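Gremedmont, le 10/2/20

Flurix apprend les gestes du quotidien à ses robots, à la main !

L'équipe de Flurix lance Stan, un programme d'apprentissage par démonstration. Une personne prend une pince dans chaque main et exécute la tâche comme elle le ferait chez elle, et le robot apprend à partir de ses mouvements. Déjà 2563 démonstrations enregistrées, par 9 opérateurs !

« On sent très vite ce que la pince sait faire, et c'est un vrai plaisir de lui montrer », raconte Colette Cordier, responsable des démonstrations.

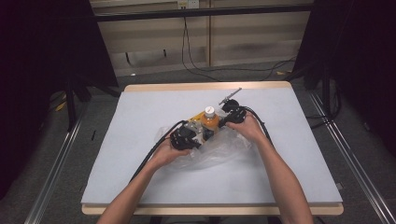 Des objets ordinaires

Petites bouteilles, sachets en plastique transparent : Stan s'intéresse à ce que l'on manipule tous les jours, y compris ce qui se froisse et se déforme. Romain Hamel et son équipe préparent maintenant les tâches à deux mains de la prochaine série, prévue en août.

Contact presse : Marcelle Moulin, Flurix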